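Womora House — Shared Kitchens and Meal Rooms
Gallery

The Residents' Services Office maintains this gallery as a record of the meal rooms at Womora House and of the way they are used in the course of an ordinary week. The first group of pictures, covering the dining hall and the garden terrace, has been moved to its own page. The present page concerns the reheating of food and the small appliances provided for that purpose.

Womora House has two meal rooms. The Evberg Room, on the ground floor, is open to all residents and their guests. The Wijesinghe Room, on the first floor, is reserved on weekday evenings for those attending classes and may be booked at other times through the office. Both rooms were redecorated in January, and the flooring in the corridor between them was renewed during the same period.

Meals prepared by the central kitchen are portioned in the morning and kept chilled until collection. A main dish and its vegetables are normally supplied separately, as they seldom need the same length of time in the microwave. Residents who prefer to cook for themselves may keep labelled food in the refrigerators — one shelf per household — and are asked to clear it by Friday evening. Unlabelled food is removed at that point.

The microwave ovens are of the simple kind, with turning controls in place of a keypad. This choice was made after consultation with residents, a number of whom had found the earlier models difficult to read. Antonina Symonenko, Head of Residents' Services, has prepared a short printed guide to their use, copies of which may be obtained from the office between 9 a.m. and noon. The guide is also available in large print.

Reheating, microwave and plates
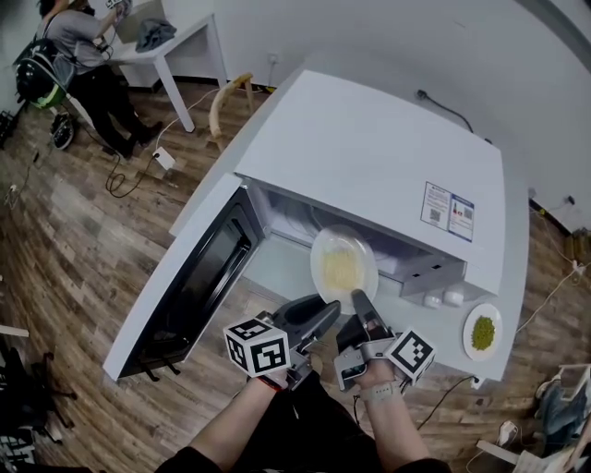 A countertop microwave with its door open and a plate of food at the opening. A second plate, of green peas, stands to the right. The oven has two round knobs.

How long should a plate of chilled food be heated?
Most single portions need two minutes at full power, after which the food should be stirred, returned for a further 30 seconds and left to stand before serving. Peas and other small vegetables generally need less, and a spoonful of water will keep them from drying out.

Plates and covers

Plain round plates are recommended for reheating. Plates with a metallic rim must not be placed in any of the ovens, and foil should be removed in full. Vented covers are kept in the drawer beneath the kettle and should be rinsed and returned after use. The Brutumden Fund met the cost of almost 100 new plates and covers for the two rooms, and the office wishes to record its thanks.

Cleaning

Spills inside an oven should be wiped away with a damp cloth once the interior has cooled. Faults should be reported to the office, quoting the name of the room.

Next page: Laundry and Drying Rooms
Previous page: Dining Hall and Terrace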